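Two hands for a small plug

Seating a network plug is an ordinary office chore, yet it remains a hard test for robots. At the Terkgate laboratory in Lastitz, the Brekke project has spent 16 months on a method that lets two arms share the work. One gripper guides the cable, while the other rests against the box and takes up the push.
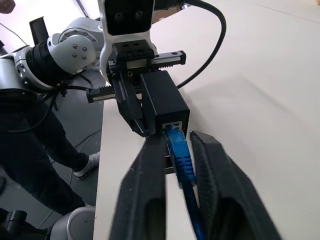

Reading time: 2 minutes

Earlier trials used a single arm and a clamp. The new method, named Brustov, was trained on 1,640 demonstrations given by staff, with the view from each wrist recorded alongside the motion of both arms. The black box was moved on the white table between attempts, so that the system could not rely on a fixed position for the port.

In the final round, the blue cable was seated in 271 of 300 attempts. Most failures came from the cord, whose stiffness turned the plug slightly in the fingers before it met the port. A revised grip, closer to the boot, is now under study.

The laboratory will extend the work to 20 types of connector. Testing is due to begin in December, starting with power leads.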